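Shop Practice Handout 4: Heat and Soft Solder
Reading time: 3 minutes

This handout goes with the second half of the unit on joining metals. Read it before the bench session and bring it with you. The sheet on fluxes is separate.
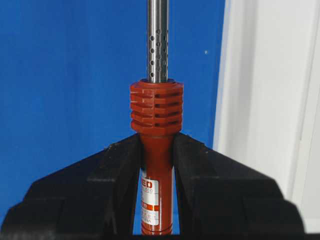
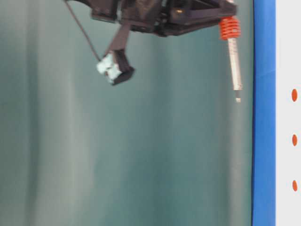 A soldering iron's perforated barrel is in the first picture.
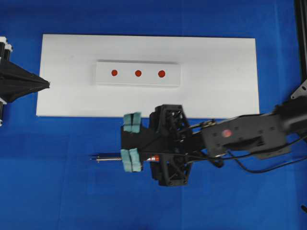
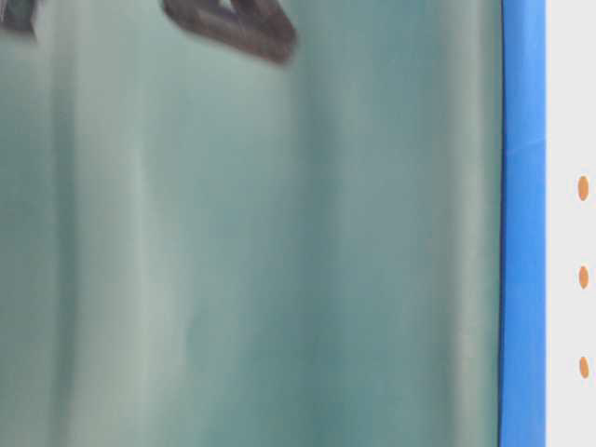

Joseph Matley
Instructor, Bench Skills, Daltham

1. What solder does

Solder is a metal alloy that melts at a lower temperature than the parts it joins. The parts do not melt. The solder flows over them, forms a thin bonded layer at each surface, and hardens as it cools. This flowing is called wetting. Dirt, grease and oxide all prevent it.

2. Heating the joint

Heat the work and let the work melt the solder. Solder melted on the iron and dropped onto cold metal sits in a ball and pulls off later. Touch the tip to both parts at once. Large parts need more time or a bigger tip.

3. Flux

Flux removes oxide and keeps new oxide from forming while the metal is hot. Rosin flux is used for electrical work. Acid flux is used for plumbing and sheet metal and must never be used on wiring.

4. Cooling

Do not move the parts until the solder is fully hard. A joint disturbed while cooling often looks dull and grainy and may crack. Reheat it with fresh flux.

5. Graded work

Make the lap joint and the wire splice from the Waten workbook, problems 73 and 138. The set counts for 20 points. Label both pieces with your bench number. Ventilation must be on whenever flux is heated. Wash your hands before leaving.

Related handouts
Handout 2: Rivets and Folded Seams
Handout 3: Cleaning Metal Before Joining
Handout 5: Brazing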